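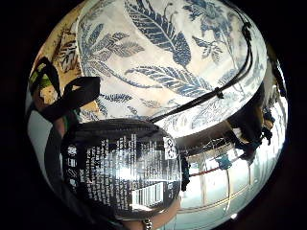
Thread on packing soft goods for a long move. Mostly fabric, straps, cord, and the one glossy package that always ends up in the middle of the pile. Notes are from the Cadell apartment to the new place in Gonaveck.

1/ Sort by fiber before you sort by room. Cotton and linen compress and recover. Anything quilted or foam-backed does not recover well after a month under load. Two piles. Room labels come later.

2/ Printed fabric on a light ground (blue leaves and ferns on white, in my case) goes print side in. Surface abrasion shows on the dark ink first, usually along the fold line. The thick leaf ribs in a print like this are the first place I look.

3/ Fold or roll? Roll for anything over a yard wide. A roll spreads the bend over the whole length. A fold puts all of it in one line, and the line is still there after two passes with the iron.

4/ If you have to fold, refold on a different line each time the piece comes out of storage. I mark the last fold with a safety pin in the selvage. Thirds one time, quarters the next.

5/ Light and dark fabrics. The beige and tan piece with the brown and black print gets a sheet of undyed cotton between it and anything white. I have had one transfer stain in my life, from a piece that was put away damp. It did not come out.

6/ Acid-free tissue works too. It costs more and it tears. Old pillowcases, washed without softener, do the same job.

7/ Straps. Wide flat webbing for bundles, thin cord for closures only. Thin cord under tension cuts a groove into a soft bundle and you get a crease at every wrap.

8/ A wide strap that folds over on itself has to be flattened before you tension it. The doubled section is stiffer than the rest and it prints through the top two layers. Run the strap through your fingers end to end first. Ten seconds.

9/ Tension: you should be able to slide a flat hand under the strap. If you can't, back it off. Fabric bundles settle overnight, so retighten once the next morning and then leave it alone.

10/ Knots in cord. A knot partway along the line is fine as long as it isn't sitting between two layers under weight. Move it to the outside face of the bundle or onto the package.

11/ Hard items. Anything with corners goes at the side of the box with fabric on one face only. In the middle it shifts, and every shift drags on whatever is around it.

12/ Weigh everything. My ceiling is 30 lb per box for textiles. A box of folded cotton looks harmless and then you have to get it down a stairwell.

13/ The box I use is the Nindel 533, double wall. The single-wall version bows at the bottom seam once you get near the limit. I tape the seam in an H pattern, one long strip and one across each end.

14/ Someone will ask about vacuum bags. I use them for comforters going straight from one bed to another. I don't use them for storage. The hard wrinkles set, and a slow leak means you have a half-inflated bag pushing on the lid.

15/ Inventory. Every box gets a number, a fiber type, and the last fold used. No item descriptions longer than three words. "White blue leaf" is enough to find it again. The sheet is taped inside the closet door, and I keep a copy on my phone.

16/ Storage unit at Eshun, number 2605, interior hall. I asked for interior to avoid the outside wall. Pallets on the floor, boxes on the pallets, a hand's width of air behind them. No plastic sheeting over the top.

17/ Moth control: clean fabric, closed box, check twice a year. Cedar blocks smell nice. I wouldn't rely on them. Wool gets its own box and its own check date.

18/ Next check is in November. I'll open the cotton boxes first, refold on new lines, and look at the tan print for any transfer.

19/ Correction to 3/: "over a yard wide" means finished width after hemming. Table covers I still fold, in thirds, with a rolled towel inside each bend.

20/ Asked in replies: the towel should be white and old. New towels shed lint for the first several washes, and it sticks to everything in the box.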